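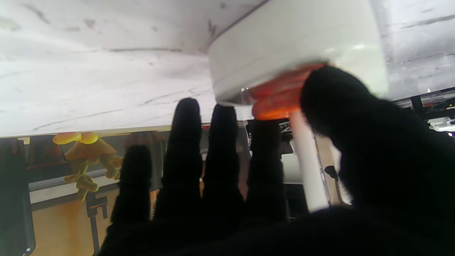

Selon Carmela Cantero, l'équipe de Drondness n'a pas perdu la finale à cause de la fatigue, elle l'a perdue au rebond, et c'est au rebond que la nouvelle saison va se jouer. La capitaine l'a répété devant les abonnés, à la soirée de rentrée du club.

COMMUNIQUÉ DE PRESSE
Drondness Basket présente sa saison et son nouvel entraîneur

Le club Drondness Basket a le plaisir d'annoncer l'arrivée de Samuele Santoro au poste d'entraîneur principal de l'équipe féminine. Il succède à Annunziata Gatti, qui prend la direction du centre de formation après 6 saisons sur le banc.

Samuele Santoro a signé un contrat de deux ans. Il souhaite garder la défense agressive qui a fait la réputation de l'équipe, et jouer plus vite après la récupération du ballon. « Je connais bien cette salle, j'y ai perdu deux fois comme adversaire. Je préfère maintenant être de l'autre côté », a-t-il déclaré.

L'effectif reste stable. Flora Dow, meilleure marqueuse de l'équipe la saison dernière, a prolongé son contrat. L'intérieure Tomoyo Murakami rejoint le groupe pour renforcer le secteur du rebond. Elle a déjà participé aux deux matchs de préparation, dont une victoire contre De Graaf, où l'équipe a marqué 90 points.

Le premier match à domicile aura lieu en octobre, à 20 heures, contre Clodetti. L'ouverture des portes est prévue à 18 h 30. La tribune nord, fermée au printemps pour les travaux, sera de nouveau accessible, ce qui porte la capacité de la salle à 1 000 places. Le club a enregistré à ce jour 900 abonnements. Les places restantes seront vendues au guichet, le soir du match, dans la limite des disponibilités.

Le club remercie également son partenaire Findport, dont le nom figurera sur le maillot pour une saison supplémentaire.

Les journalistes qui désirent assister à la rencontre sont priés de demander leur accréditation auprès du service de presse du club, au plus tard la veille du match à midi. Les interviews de l'entraîneur et des joueuses se feront après la rencontre, en salle de presse.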